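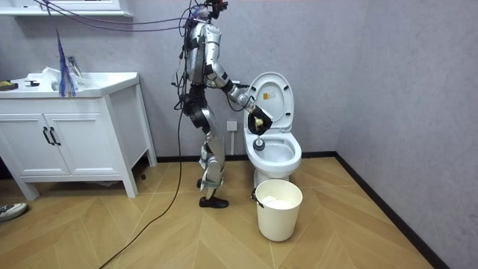

Reports > Ponbridge Tenants' Fund > Updates

Search this site Go

October, by Hina Shaikh

Hi Uthai, quick one on the Primton repairs grant! We've spent 1,777 of the 3,000 so far, mostly on leaky taps and two stubborn cisterns - the plumber was a gem. Of the 67 households that signed up, 56 have had their first visit, and I'm phoning the rest on Friday. Bokau Street is slower (parking, again). Could we move what's left of the printing money over to washers and valves? I'd love a yes before the next order goes in.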